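**Laltberg robotics club lays the table for its spring challenge**

Anyone who looked in on the Laltberg robotics club this month (2/14/25 was the last of the open evenings before the half-term break) will have come away with a good idea of how hard it is to clear up after tea. The club's senior group has been working since October on its entry for the Prornura schools' challenge, and the chosen subject is the ordinary kitchen table, with its crockery and its leftovers and all the small awkward decisions that most of us make without a thought while we are talking about something else.

There are 16 members in the senior group, and they have split themselves between the people who like spanners and the people who like keyboards, though there is a good deal of wandering to and fro between the two, especially when the biscuits come out. The rules of the challenge ask for a robot to pick up something soft without spoiling its shape, lift it clear of the plates and mugs, and put it down again where the judges ask for it. Teams may not touch the arms once a run has started, which has been a sore trial for some of the more helpful members!

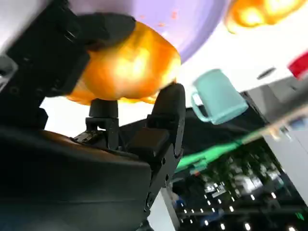
Sherif Morsy, who teaches design and technology at the secondary school and has run the club for six years, said the group had begun the autumn with hard plastic blocks and had been rather pleased with itself until the soft pieces arrived.

"A block stays where you left it," he said. "With anything squashy you close the fingers and it moves, and then you open them a little and it moves somewhere else. We spent most of the winter learning to close slowly and stop early. I must have said 'stop early' more times than I've said good morning."

Much of the patient work has fallen to Gerardo Quiambao, 17, who keeps the practice log. The group had recorded 2561 attempts by the end of last week, good ones and bad ones alike, and each has a line to itself with a note of what went wrong if something did. Gerardo's notes are much enjoyed by the rest of the club and are read out from time to time. "Squeezed the plate" appears rather often in the early pages, and "let go too soon" takes over for a long stretch after Christmas, and lately there have been whole evenings with very little in the notes column at all, a change that has cheered everyone up no end.

The newest part of the entry, and the one the group is keenest to show off, is the handover. One arm takes hold of the soft piece and offers it to another, and the two must share it for a moment before the first lets go. Cosimo Fiore, 16, wrote most of the program for it at home over the holidays and brought it in on the first evening back. He says it took four more evenings to get the timing right, and that he would still like a little more off the pause in the middle, if the others will let him near it again before the heats.

"Everybody else says leave it alone now," he said. "I've promised not to change anything without writing it on the board first."
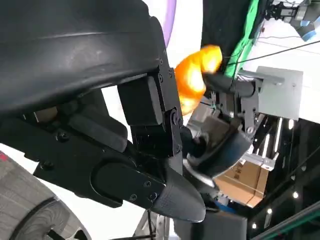 What happens if a team drops its piece during the heats?

The run carries on, but the team loses 2 points and has to finish with whatever is left on the table, up to the limit of 10 minutes.

The heats will be held in the sports hall in Riihimäki, where the Laltberg group will be up against last year's winners, a team coached by Vilho Saarinen. The two clubs know each other well and have been swapping advice all winter by email, along with a certain amount of good-natured boasting. Ville Tikkanen from Sestus, the engineering firm that is paying for the coach and the packed lunches, will travel with the Laltberg party and has offered to bring a box of spare screws, an offer that was accepted before he had got to the end of the sentence.

Parents and friends are welcome to come along and watch, and there are still a few seats on the coach. Names should be given to Mr Morsy at the school office, together with a note of anything you can't eat. The club's ordinary evenings start again after the break at the usual time, and new members from Year 9 upwards will be very welcome, whether or not they have ever held a soldering iron.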